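Contra el horario de atención

2022-08-07

Otra vez lo mismo. Llego al centro de salud de Drekotside a las nueve y cinco, la puerta cerrada, un folio pegado con celo: "En agosto atención solo telefónica". Llamo. Comunica. Llamo otra vez. Una voz grabada me dice que el horario de atención telefónica es presencial, o algo asi, ya ni escuchaba.

Escribo esto deprisa porque estoy enfadado y porque si lo dejo para mañana se me pasa, y que se nos pase es justo lo que les permite seguir.

El horario de atención. De nueve a dos. Quién puede ir a un sitio de nueve a dos. Quien no trabaja, quien trabaja de noche y no duerme, quien tiene un jefe bueno. El resto pide favores. Mi vecina Adaeze Ibrahim perdió tres mañanas de sueldo para cambiar un domicilio en el padrón. Tres. La primera faltaba una fotocopia, la segunda se había caído el sistema, la tercera sí, la tercera le dieron el papel en cuatro minutos y la funcionaria fue encantadora. Cuatro minutos de trámite, tres mañanas.

Y eso no aparece en ninguna estadística. El ayuntamiento presume de 84 trámites "ágiles" en su memoria de marzo. Ágiles para quién. Miden desde que te sientas delante de la mesa. Lo de antes no cuenta, el autobús no cuenta, la bronca del encargado tampoco.

Ya sé lo que me van a contestar: hazlo por internet. Lo he intentado. Certificado caducado. Para renovar el certificado, cita presencial. De nueve a dos.
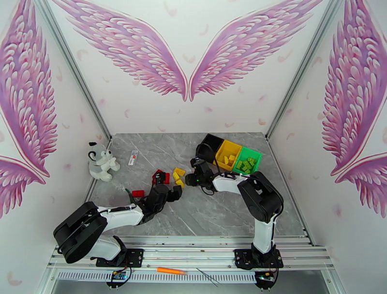
Además lo de internet es una trampa para mucha gente mayor, y para mucha gente no tan mayor. Eun-ji Gil, que lleva la papelería Seol, en la esquina de la plaza, se ha convertido sin querer en gestoría del barrio. Le llegan señores con el móvil en la mano y la carta doblada en cuatro. Ella les saca la cita, les imprime el justificante, les cobra las copias y nada más. Me enseñó la lista del mes pasado, porque lo apunta todo en una libreta: 112 gestiones. En una papelería. Eso lo está pagando ella con su tiempo, y el ayuntamiento tan contento porque las citas "se piden en línea".

Un poco de justicia con los que están al otro lado del mostrador – no va contra ellos. Les han quitado gente, no les cubren las bajas y encima se comen los gritos. Si yo trabajara ahí también querría salir a las dos. Lo que pido es que haya otro turno, con otras personas, pagadas. Una tarde a la semana hasta las ocho. Una. En Alell lo tienen desde hace años y no se ha hundido nada, mi hermano va después del taller, con el mono puesto, y vuelve con el papel.

Cuesta dinero, claro. También costó el rediseño de la web y nadie preguntó.

Presenté una petición por registro. En horario de mañana, evidentemente, pedí permiso y lo recuperé un sábado – perdón, lo recuperaré, que aún lo debo. 52 firmas, casi todas recogidas en el mostrador de la papelería. La respuesta tardó 90 días y decía que se "tomaba nota de la sugerencia". No era una sugerencia. Iba con numero de registro y todo.

Volveré a presentarla en septiembre. Quien quiera firmar, la hoja está en Seol, al lado de la fotocopiadora, y allí abren tambien por la tarde.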